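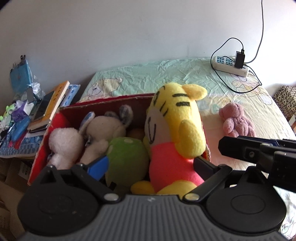

Chapter 4
Choosing Between Grippers

I used to pick grippers from the catalogue, and I was wrong about half the time. Soft toys cured me of that! A plush tiger squashes, swings round and snags on whatever is next to it, so it shows up a poor finger pad far quicker than a tidy wooden block does.

In this chapter we'll put 2 hand-held grippers, the Branik and the Zudar, through the same job: lifting toys out of a crowded box, 300 lifts each. I kept notes on every miss – the Branik's filled most of a Sunday – and we'll use them to work out what a fair comparison looks like.

You'll need the grip force tables from Chapter 3 (page 166 if you skipped them). Start with section 4.1, where we decide what counts as a drop.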